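Desbridge students teach two arms to fold

The robotics club at Desbridge has spent the term on one chore: folding a cloth with two robot arms. The students named the project Trinum, and it will be entered in the Stetow student competition in August.

The club built its work area on an aluminum rail, with plaid fabric on three sides. Each attempt starts with a cloth lying crumpled between the arms. A student guides both arms through the fold by hand, and the motions are recorded. The club had 1,313 recordings by the end of spring.

Cloth is hard to work with because it never lands the same way twice. Early on, the left arm would pull before the right one had a grip. Vojtěch Ondrejka rewrote the timing code over a break, and the next round of tests went better — 103 clean folds in 165 tries. Towels still do worse than napkins.

Stetow allows teams 80 seconds per cloth. The club's program usually needs most of that, and a bad first grip can use up the rest. 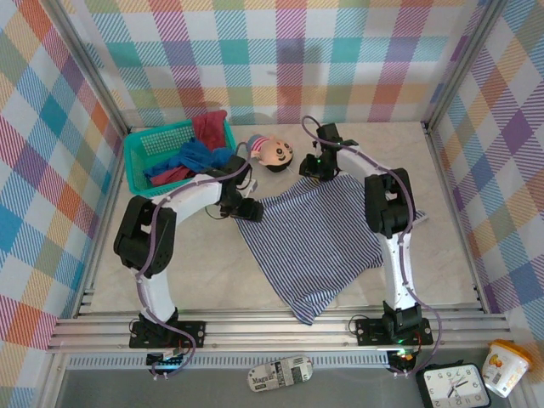 Damgaard thinks the time limit matters less than students expect, and would like to see the team slow the first grip down and make up the time on the second fold. The club plans to try it with the striped cloths first, then go back to towels.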